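# Reseña: el manual de buenas prácticas Graltix para grabar con pinzas de mano

Llevaba meses queriendo unas normas de captura que se pudieran tener abiertas encima de la mesa mientras se trabaja, y en octubre por fin compramos el Graltix, que edita Plaltulum: manual de anillas, un taco de 100 fichas de sesión y un juego de etiquetas adhesivas. Lo hemos usado en casas de verdad, con mesas de verdad, metiendo y sacando de cajas paquetes de galletas y bolsitas de aperitivos. Me ha gustado muchísimo (ya lo aviso), aunque tiene un par de cosas que corregiría.
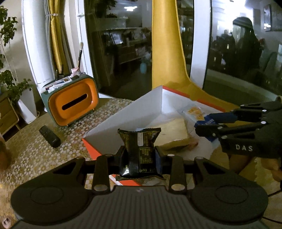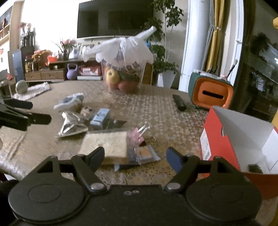
El manual se divide en 6 capítulos y el primero me ganó enseguida, porque empieza por la casa y deja el hardware para después. Permiso por escrito de quien vive allí, lista de habitaciones en las que se puede grabar, y una vuelta previa buscando lo que no debe salir: cartas con dirección, recetas médicas, pantallas encendidas, fotos de familia. También los reflejos. A mí los cristales se me habían escapado siempre: uno mira la mesa, mira las manos, y se olvida de que una ventana grande puede devolver media habitación con gente incluida. El Graltix pide revisar espejos, cristales y televisores apagados desde la altura a la que va a estar la cámara, agachándose si hace falta. Parece una tontería hasta que te toca revisar tomas una por una.

## Lo que más uso

El capítulo de objetos. Propone apuntar en la ficha todo lo que va a manipularse, con una palabra fija para cada cosa, y mantener esa palabra durante todo el proyecto. Nosotros teníamos «sobre», «bolsita» y «paquetito» para el mismo envase según quién escribiera, y luego vete a buscar nada. Ahora hay una columna, se rellena antes de encender las pinzas y listo.

Distingue además entre objetos de tarea y objetos de fondo. Los de fondo se dejan donde los tiene el dueño, y me encanta que lo diga tan claro, porque la tentación de despejar es enorme. Si en esa casa el mando vive al lado de los pañuelos, ahí se queda. Solo se retira lo frágil, lo que corta y lo que identifique a alguien - y se anota de dónde salió para devolverlo a su sitio.

La norma para envases blandos también es estupenda. El aluminio arrugado, los plásticos transparentes y las bolsitas pequeñas se agarran con las dos puntas a la vista de la cámara, cerrando despacio, y se sujeta un instante antes de levantar. Nada de repescar a toda prisa si se resbala: se abre la pinza, se vuelve a la posición de espera y el intento se marca como fallido en la ficha. Fallido, pero guardado. El manual insiste bastante en no borrar los intentos malos, y después de varias sesiones le doy toda la razón: antes tirábamos tomas que ahora son las que más consultamos.

## Dos pinzas, dos personas o una sola

Aquí el Graltix se pone serio y yo lo agradezco. Para trabajo bimanual fija 2 posiciones de espera, una a cada lado de la mesa, y pide que ninguna pinza cruce por encima de la otra mientras haya un objeto sujeto. Si hay dos operadores, uno manda y lo dice en voz alta: «entro», «tengo», «suelto». Las primeras veces da un poco de vergüenza ir hablando así en el comedor de alguien. A la tercera ya sale solo.

Trae unas pautas de descanso razonables, con cambio de mano y estiramientos dibujados, y una comprobación corta de tornillos y articulaciones antes de cada bloque. Esta última la hacemos a rajatabla desde que un pasador flojo nos estropeó una mañana entera.

Thijs Lambrechts, con quien comparto las sesiones, venía de trabajar con la guía de Keskin y la echa de menos en un punto: la de Keskin trae tablas de iluminación por tipo de superficie. El Graltix despacha las superficies brillantes en media página. Y hay muchísimo hule transparente por el mundo, muchísimo mantel con relieve que suelta destellos en cuanto entra sol por un lado. Le pongo esa pega con cariño, porque lo poco que dice funciona: cambiar de lado antes de tocar las cortinas, no mezclar luz de ventana y lámpara a mitad de bloque, y anotar la hora.

## Las fichas y las etiquetas

Las fichas son de cartulina mate, se escriben bien con bolígrafo y caben en el bolsillo de atrás. Delante llevan el inventario y los permisos; detrás, los intentos, con una línea por cada uno. Se me queda corta la parte trasera en sesiones largas y acabo grapando dos. Preferiría un formato un poco más alto.

Las etiquetas son lo más flojo del conjunto. Pegan demasiado. En un plástico no pasa nada, pero en una caja de cartón se llevaron un trocito de tinta, y la caja era de la familia (les pedimos disculpas y compramos otra). Desde entonces usamos cinta de carrocero, que además se puede rotular encima. En la próxima edición yo las quitaría sin más o pondría unas de quita y pon.

## Precio y versión digital

El paquete completo nos costó 850 coronas con el envío. Para un equipo de dos personas es un gasto que se piensa, aunque el manual se puede pedir suelto y las fichas se reponen aparte. La versión digital se abre con Cirnis, que es cómoda para buscar una norma concreta, pero no deja rellenar las fichas desde el móvil. Seguimos pasando todo a limpio por la tarde, con un café al lado, y tampoco es ningún drama.

## ¿A quién se lo recomiendo?

A cualquiera que grabe manipulación fuera del laboratorio, y sobre todo a quien esté empezando y todavía no tenga manías propias. Si ya tenéis un protocolo escrito, yo compraría solo el manual y le robaría los capítulos de la casa y de los objetos. Está escrito por alguien que ha estado de pie delante de una mesa ajena con una pinza en cada mano, ¡y se nota en cada página! Mi frase favorita viene en el apartado de recogida: «La mesa se entrega como se recibió, y el operador pregunta antes de irse». La hemos copiado a rotulador en la tapa de la maleta.

Le he escrito a Plaltulum con lo de las etiquetas y el formato de las fichas. Me contestaron enseguida, muy amables, pidiéndome fotos de la caja despegada. Si cambian algo, actualizo la reseña.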